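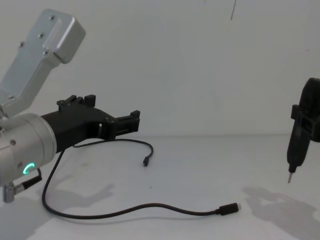 Postitdale, March 29, 2023

Section 4: Setting Up Your Naltov Basement Dehumidifier

Welcome back, and if you have come straight to this section without reading the first three, we do understand, but please take a minute with the room size chart on page 19 before you go any further. The Naltov holds its own in most finished basements. A very damp stone cellar may want the larger Allstead unit.

You will need a level, a flathead screwdriver, the drain hose from the smaller box, and somebody to help you on the stairs. The cabinet weighs 70 pounds and the handles are meant for rolling it, so do wait for that second pair of hands.

Unpacking and placing

1. Stand the carton upright, cut the straps, and lift the cardboard sleeve straight up and off. The foam corners will probably come with it.

2. Let the cabinet stand upright for 2 hours before you plug it in. If it traveled on its side, or if you aren't sure how it traveled, leave it overnight.

3. Pick a spot near a floor drain if you have one, with a hand's width of open space behind the cabinet and a good deal more in front. Laundry corners are popular and usually work very well, as long as the dryer vents outdoors.

4. Set the level across the top and turn the front feet until the bubble settles. Old floors can be surprisingly sloped – take your time with this one.

CAUTION: Do not run the unit from an extension cord or a power strip. Plug it directly into a grounded wall outlet.

Connecting the drain hose

5. Pull out the bucket and set it aside somewhere you'll find it again.

6. Pry off the round cap at the back with your screwdriver. It is snug when new.

7. Thread the hose on by hand, turning clockwise until it stops. Please leave the pliers in the drawer, as the collar is plastic and will crack.

8. Run the hose downhill all the way to the drain, with no loops and no humps. Put the bucket back in. The unit will not start without it, even when the hose is doing all the work.

Note: If you have no floor drain, skip steps 6 and 7 and use the bucket by itself. Expect to empty it every day for the first week or so, and then less often as the walls and the carpet dry out.

First run

9. Close the windows and any door to the outside, press Power, and set the dial to the middle mark.

10. Leave it running until the next day, then read the humidity on the display. If the number is still higher than you like, turn the dial up one mark and give it another day. We know it's tempting to fiddle!

CAUTION: If the display shows code 261, switch off and unplug the unit, then check the hose and bucket before you try again.

Replacement hoses and filters are sold under the Policarpio name and fit every Naltov cabinet. Most households change the filter each September, when the muggy weather is winding down. Questions about this section can be sent to Ermelinda Leitão at our customer desk, who will be glad to hear from you. Have your serial number handy – it's on the label inside the bucket bay.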